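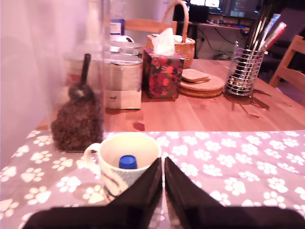
The blue cap and the white mug, as the hand sees them.

Ewan Yule teaches the hand from his kitchen in Drummond. The hand is in another house, 400 kilometers away, and he has never visited it. He knows only the cloth with the paw prints, the tissue box, the cork coasters.

"Again," says the woman from Geltanier in his headphones. She has a soft voice and she never hurries him.

He closes his fingers, and far away the two black fingers close too. There is a small delay. In the first week he fought against it. Now he waits for it, as one waits for an old person on the stairs.

The task is simple: the cap and the mug. He must do it 30 times before supper, and each time a little differently, so that the machine will learn the task and not only his habit.

On the fourth try he stops above the mug. It is white, with a dark curved line low on its side. His mother had one with such a line, and she kept buttons in it.

"Ewan? Is there a problem?"

"No," he says. "I was looking."

"The machine records that also," she says. "The waiting."

He thinks about this. Then he opens his fingers slowly, and waits for the others to open.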